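Nandix simulation kit — acceptance check, May
Checked by: Nhi Vương

1. Gripper idle, wrist view — OK. Fingers apart.
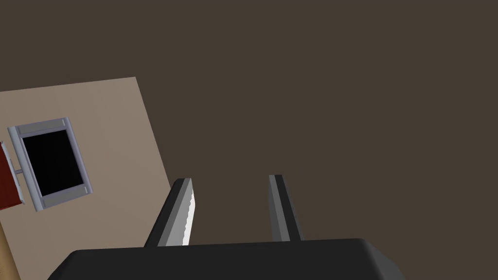

Item 1, gripper with nothing held.

2. Room loads in under 20 seconds — OK.
3. Log export — FAIL. Stops at line 1,643. Sent to Stavros Nikolaidis.

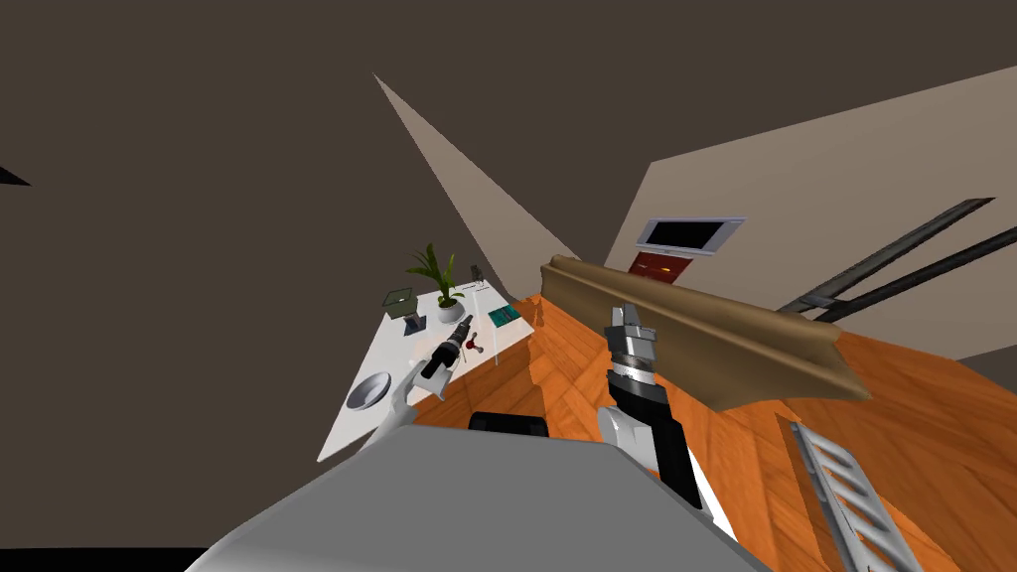 Clearance settings still need work before we sign off. The left arm is over the table, with a bowl and a potted plant to get around. Recheck at the default speed.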